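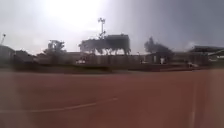
*White lines on the red surface, Isthorpe*

**Pre-upload checklist: Isthorpe clips for the Plutville club page**
Checked by Kevser Polat, September 20, 2021

- [x] **Titles.** All fixed, and they read so much better! Place name first, then what happens.
- [x] **Privacy.** Set to "Unlisted" until the club has looked. Please don't share the link yet.
- [ ] **Music.** The Okow track got a copyright flag on the test upload. Swap it before we go public.
- [x] **Description box.** 900 characters, links at the top. Lovely work, Öztürkmen team.

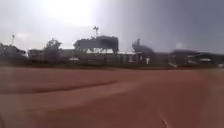 Thumbnails need one more go. The text has to be readable on a phone, and white lettering is our usual style. With a sky this pale and glaring on the left, white would vanish, so put the words low down over the reddish-brown ground (I tried it, it looks great). Keep the file under 500 KB.

- [ ] **Captions.** The automatic ones are nearly there, but "Plutville" comes out differently every time. Correct by hand.
- [x] **Comments.** Held for review. The last upload had 2716 views and hardly any spam, hooray!

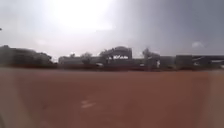
## After it goes live

- [ ] Post the link to the page, with a sentence of our own above it.
- [ ] Play it once while logged out.
- [ ] Add it to the December playlist.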